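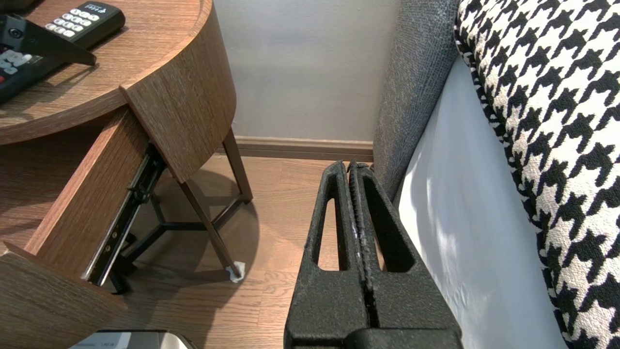

1/ Some things I learned about sleeping in rented rooms

I am Huguette Lapointe. I translate manuals for a living and I travel for it more than I would like. English is my third language, so please forgive a strange preposition here and there. This thread is about sleep in rooms that are not mine.

2/ The first night is always the worst one for me. I used to think I was just nervous before meetings. Then I began to keep a small notebook, and I saw that I slept badly also when there was no meeting the next day. It was the room.

3/ So I made a rule. On arrival I do not open the laptop. I walk through the room for a few minutes and I look for light. Chargers, smoke detectors, the clock on the microwave, the gap under the door. I do this with the curtains closed, because in the afternoon one cannot see the small lights.

4/ For the small lights I carry a roll of dark paper tape. It comes off without leaving glue. Please do not cover the smoke detector! I did it once, in Edport, and the owner was very angry with me. She was right.

5/ Edport was a studio above a bakery. I was there for seven nights in June. The ovens started very early and I woke up every morning with the smell of bread. You would think this is pleasant. On the first two mornings it was.

6/ Noise. I have tried wax, foam, silicone, and the expensive kind which is made from a mold of your ear. I came back to foam. You must roll it thin, pull the ear up and back with the other hand, and hold the plug inside until it grows. Most people who told me that foam does not work were not holding it.

7/ A fan is better than an app with rain sounds. With the app I always hear the place where the recording begins again. After I have heard it once, I wait for it all night.

8/ Pillows. I don't bring my own, it takes half of the suitcase. I bring my own pillowcase. It weighs almost nothing and it smells like home. If the pillow is too high, I fold a bath towel and sleep on that.

9/ Temperature. Ask for it before you book. Not "is there heating" but "can I change the heating myself, at night." These are two different questions. In Clornano I had a beautiful old radiator, and the valve for it was in the apartment of the neighbor.

10/ I asked the neighbor very politely. He said he likes it warm. I slept with the window open and my winter hat on, so that we were both satisfied, more or less.

11/ Somebody will ask about tea, so I say it now. I drink a linden mix called Kokudon, which I buy loose. I can't promise you it does anything. I drink it at the same hour everywhere, and I believe the hour is more important than the plant.

12/ The bedside. I want three things near my hand: water, glasses, something to write with. Everything that belongs to the television goes in a drawer. I once rolled over on a remote at night and a cooking program began at full volume.

13/ If you wake up and can't go back, get up. I resisted this advice for years because the bed was warm. Now I sit on a chair with a boring book. For me it is a history of canals, 598 pages, and I have been reading it for a very long time. I still don't know how it ends.

14/ A word about the bed against the wall. If you can move it the width of a hand away, do it. Pipes and elevators travel through walls, and then through the headboard, and then through you. Put it back before you leave.

15/ My friend Desjardins reads these posts before I publish them and he corrects my articles. He asks me to add that he sleeps perfectly in any place, including on a ferry deck. I have added it.

16/ I am writing this on 17th April from another rented room. It is the second night, so I expect it to go well. The tape is up, the fan is on, and I found a light behind the bookcase that I had missed yesterday.

17/ If you have a method for thin curtains, please tell me. I use clothespins in the middle, where the two sides meet, but the top is still open and the sun arrives exactly on my face. Good night to those who are going to bed now.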